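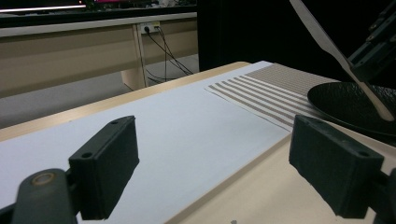

One reader wrote in to ask why a machine that can weld a car door still can't clear a dinner table, and most of the mail we get is some version of that.

Camik Home Automation FAQ
Updated 05/04/2020

Can I buy a robot that does kitchen chores?
No. You can buy machines that do one job each, like a vacuum or a dishwasher. Camik does not sell a general kitchen robot and has no release date for one.

What can the Dakance arm do now?
It can pick up a known object from a known place and set it down somewhere else. A spatula with a straight handle is a fair test. Flat things, such as a board lying on a table or a cloth placemat, are harder to get hold of.

How often does it drop things?
In our September trial at the Grarnemcombe shop we ran 200 pickups with objects the arm had been trained on. It dropped 9. With new objects the results were much worse, and we stopped early.

Is it faster than a person?
No. Setting one place at a table takes it around 2 minutes.

Is shop-floor work easier?
Usually. Parts arrive in the same spot and the lighting stays the same. At home, people move things.

Does it need special plates or utensils?
No, but very thin or slippery items are not supported.

What is Zou?
Zou is the software that plans the arm's movements. It comes with every Dakance unit and is not sold separately.

Can I leave it running when I'm out?
No. Someone has to be in the room.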